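Addale hall kitchen to switch to washable trays and plates

Mar 7, 2020

The community hall in Addale will stop handing out paper plates at its monthly lunch and start using washable ones, after a trial in January that went better than the organisers had expected.

The hall serves lunch once a month to people from Addale and the farms out towards Lalten. Until now the meal has gone out on white paper plates, usually two to a person because one on its own bends under anything with gravy. The plates are bought by the carton from Skinner, the catering supplier on the highway, and go straight into the bin afterwards.

The hall's kitchen group put the numbers to a meeting last month. The lunch and the smaller events through the year were using a carton of 500 plates faster than anyone had budgeted for, and the cost of emptying the hall's bins had gone up as well. The meeting agreed to buy a set of 100 washable plates and 22 serving trays, with the money coming out of what was left from the summer fete.

The January trial used borrowed trays at two of the tables while the rest of the room ate from paper as usual. People at the trial tables helped themselves to sandwiches and fruit from the trays and took less onto their plates at a time, and there was less food to scrape at the end. The washing up took 30 minutes longer than normal. The kitchen group thinks that will come down once the second sink is connected.

There was some discussion of colour. The group settled on green for the trays so they can be told apart from the ones belonging to the preschool, which shares the cupboard. They have rounded corners and a low rim, and they fit the lower shelf without having to be turned on their side. A deeper style was looked at and turned down, as it would not stack under the bench with the urn in its present spot.

Paper plates will not disappear altogether. The hall has cartons left over and they will be used up at outdoor events and at the children's craft mornings, where they are also wanted for paint and glue. The Momov craft program, which runs in the side room during school holidays, has asked to keep a supply of both sizes. Its leaders use the large ones as a base and the small ones on top, and they go through a good many thin sticks as well, for kites, puppets and mobiles.

The craft program will also get some of the trays. Its leaders had been putting out glue, scraps and sticks directly on the tables, and the wooden tops in the side room have suffered for it. Foam boards now go over the tables before each session, and materials are meant to be handed out on a tray and collected on the same tray at the end. The hall has asked that craft trays not go back into the kitchen. They will be marked underneath and kept in the side room.

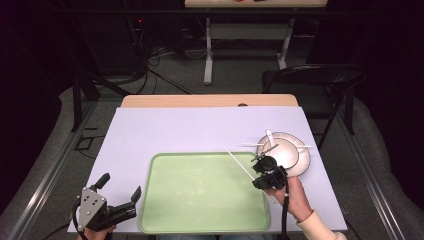 The foam boards have been popular with the hall's other users too. The quilting group has asked whether it can borrow them for cutting out, and the answer for now is no, as blades would mark the surface. The group has been offered the old vinyl table covers instead. Anyone using the boards is asked to wipe them with a damp cloth and stand them upright behind the piano – they bow if they are left leaning for a week or more.

Users of the side room are also reminded that sticks should be picked up from the floor before the vacuum cleaner is brought out. The hose was blocked twice over the summer and had to be taken apart both times.

The new plates have been ordered and are expected before the next lunch. They will be stored in the tall cupboard to the left of the servery, where the paper ones are kept at present, and the remaining cartons will be moved to the storeroom. Groups that hire the kitchen will be able to use the washable plates at no extra charge, provided they are washed, dried and put back the same day. Breakages should be written in the book beside the phone.

Hirers who would sooner bring their own plates can still do so. Those who bring disposable ones are asked to take their rubbish home with them, as the hall is dropping back to one general waste bin from the start of next quarter. The recycling bin will stay, but plates with food on them can't go in it.

Offers of help with drying up at the next lunch can be left on the sheet inside the front door. Tea towels are also needed, and plain cotton ones are preferred. The kitchen will be open from mid-morning on the day for anyone who wants to look at the new plates and trays before the meal is served.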